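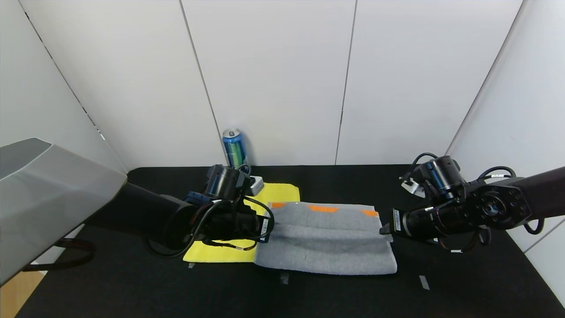 A choir is a group of people who sing together, and each singer reads or remembers one part of the music. When the parts sound at the same time, they make harmony. Think of layers: the folded gray towel has one layer lying on another, and in a song the high part lies over the low part.

Sound is a vibration in air. Low notes vibrate slowly. High notes vibrate faster. A large church can hold more than 2,000 listeners, and its hard walls reflect the sound.
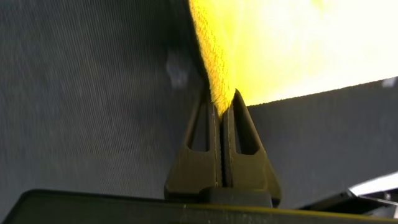

Try a round

Form 2 groups. Group 2 starts the song 8 beats after group 1.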